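Jaqueline had paid 849 for the oak floor, and the man from Hundholm had laid it in 2 days. The maple strip by the door was older. Kálmán wanted to keep it because his father had cut it.

He came home late and ate toast standing up, the way he did when the news was bad.

"They're closing Plernham," he said. "All 38 of us."

"When?"

"May."

She got the broom from behind the door. He took it from her and leaned it against the wall.

"Leave it," he said. "I'll do it in the morning."

They went up to bed. In the morning he was gone before six – he had left his cup in the sink and the broom where it was.

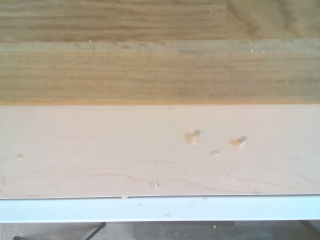

Crumbs on the maple, next to the oak.

She stood there in her socks for a while, then swept.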